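Firker cooking classes move to larger kitchen after waitlist grows

November 15, 2021 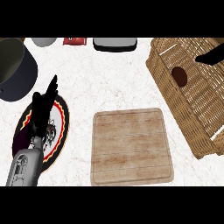 The Firker Community Center will move its evening cooking classes to the former Bronel bakery building next month, after the waitlist for the current session reached 93 names.

The classes began in August in the center's ground-floor kitchen, which the fire code limits to 15 people at a time. Two groups a week have been running since then, and both filled on the first day of sign-up.

"We opened registration at nine in the morning and had closed it before lunch," said Khadija Sqalli, who runs adult programs at the center. "People were calling from the parking lot."

The Bronel building has been vacant for most of the year. Its owner, Tarek Erraji, agreed to lease the front half to the center through the end of next summer. The ovens were inspected last week and passed. A new vent hood still has to go in over the main range, and the sink in the prep area is being replaced.

The larger kitchen can hold 40 people, including instructors. The center plans to keep two evening groups and add a daytime class for retirees and parents of school-age children. A baking class may follow in the spring if the older deck oven can be repaired at a reasonable price.

Class fees will not change for residents. The price is $168 for an eight-week session, with ingredients included. People who live outside the town limits will pay a little more, as they do for other programs at the center. Reduced fees are available, and applications for them can be picked up at the front desk.

Nesma El Fassi will go on teaching the beginner course, which covers soups, rice dishes, roast vegetables and basic knife work. Annatjie Engelbrecht, a retired school cook, takes over the second evening group and will lead the daytime class. She said her sessions will stick to weeknight meals that can be made on a small budget.

"Most of the people who sign up already cook," Engelbrecht said. "They are tired of making the same five dinners – that's what I hear when I ask them."

Parking was a concern for some neighbors when the lease was discussed at last month's public meeting. The Bronel lot is small and is shared with a dry cleaner. Erraji said the dry cleaner closes before the evening classes start, and the town has agreed to allow street parking on the north side of El-Sayed Street until 10 p.m. on class nights.

The old kitchen at the center will stay open for the senior lunch program and for private rentals. Rental rates for next year have not been set.

People on the waitlist will be contacted first, in the order they signed up, and will have one week to accept a place. Any spots left over will be offered to the public at the center's front desk. Phone registration will not be available for this session.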